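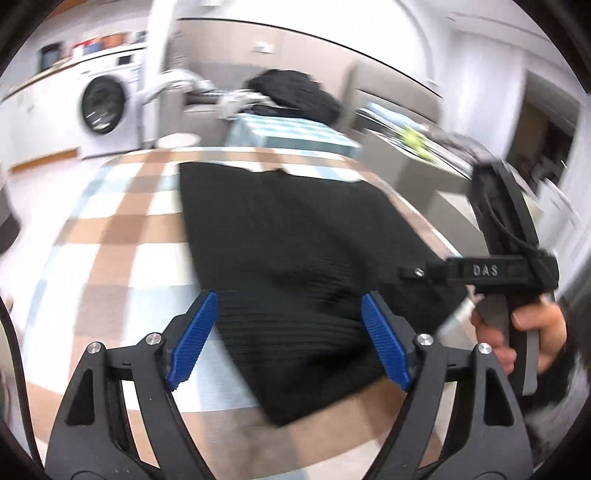 Juniper Baptiste asked under my last post whether an open day can tell you anything about garment handling, or whether it is all rehearsed. Fair question. Notes from the Pliker visit follow.

The demonstration was on clothes, by hand, with two hand-held grippers on a table with a check cloth. Black garment, two tools. No arm in the loop at this stage. The person supplies the motion and the tool records it.

The pads on the near tool are blue and ribbed. I asked about the ribbing. Smooth pads slide on knitwear, they said, and softer ones pick up two layers when you want one. They are on their fourth pad compound.

Black fabric is the awkward case. Edges vanish into folds and the depth estimate goes with them. Pliker keep dark items in every batch for that reason – their share is 9 per cent and they want more.

Figures as given on the day: 802 recordings in the current set, target 4000. I have no way to check either, but the log was open on a laptop and the numbering looked sane.

Now Juniper's point. The first fold was rehearsed, obviously. Then visitors could hand over their own clothes. A lined jacket from the chap behind me took five attempts and was left half done. They logged it anyway and moved on.

I had a go after lunch. The trigger is lighter than it looks. Keeping both tools level while pulling a hem tight is tiring, and my wrists had had enough well before the 50 minute slot was up.

Playback on the Fillari arms was in the next room. Slow, and it stopped twice on a sleeve. The Berhe controller flags a lost grasp and waits for a person to clear it. I would have liked to see the force traces, but they were not on show.

Next open day is in February, at Pretuvham. Bring something with a lining.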